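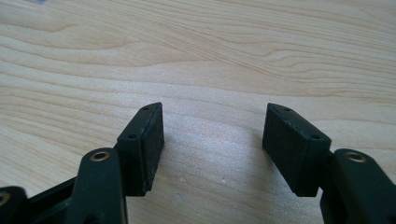

4. Before you open the Zosta oil, let the tabletop rest in the room for two days. The oil goes deeper when the wood has the same temperature as the air. Look along the grain with a lamp from the side — on a pale top with long, wavy lines, small white specks are easy to miss, and they will stay under the finish.

5. Wipe with a dry cotton cloth, always in the direction of the grain.

6. Pour a little oil on the cloth and spread it thin. Wait 2 hours, then apply the second coat.

Note: One can of 900 ml is enough for both coats on a Sowah table.

Caution: Cloths with oil can catch fire by themselves. Put them in water before you throw them away.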